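Chicken adobo — vinegar in first or last?

garrido_a
My adobo comes out too sharp. I use 100 ml of cane vinegar to a kilo of thighs, with soy, garlic and bay, and simmer for 40 minutes. Recipe is from the Suson cookbook. What am I doing wrong?

prirnamer
Don't stir once the vinegar is in, and leave the lid off until it has boiled for a bit. My aunt never touched the pan for the first ten minutes.

hwang11
The no stirring rule is a myth. I've stirred it from the start for years and it tastes the same. Your problem is more likely the vinegar. Some brands are much stronger than others. 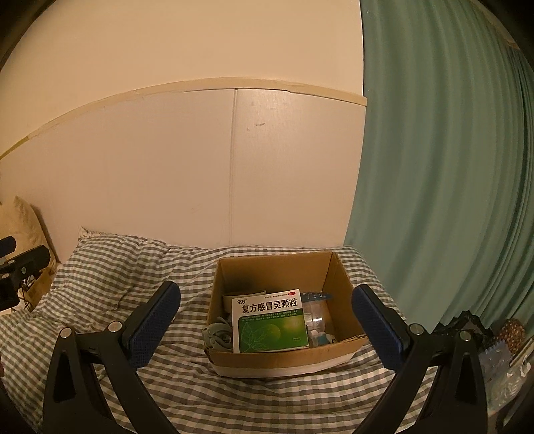
Bay leaves matter as well, and old ones taste of very little. I bought a big bag in May and the last of them are still fine, but only because they're in a sealed jar. Before that they lived in an open cardboard box like that one with the 999 carton in it, and they went dull quickly. Peppercorns the same.

nerkari
Disagree about stirring. I tried two pans side by side and the one I left alone was milder. Might have been the lid, I had it off on that one.

hwang11
So it was the lid.

prirnamer
Could be both. Either way, brown the chicken after the simmer and reduce the sauce separately. It helps a lot.

garrido_a
Had the lid on the whole time. Will try it off tonight, no stirring, and new bay leaves.

nerkari
Add a spoon of sugar if it's still sharp.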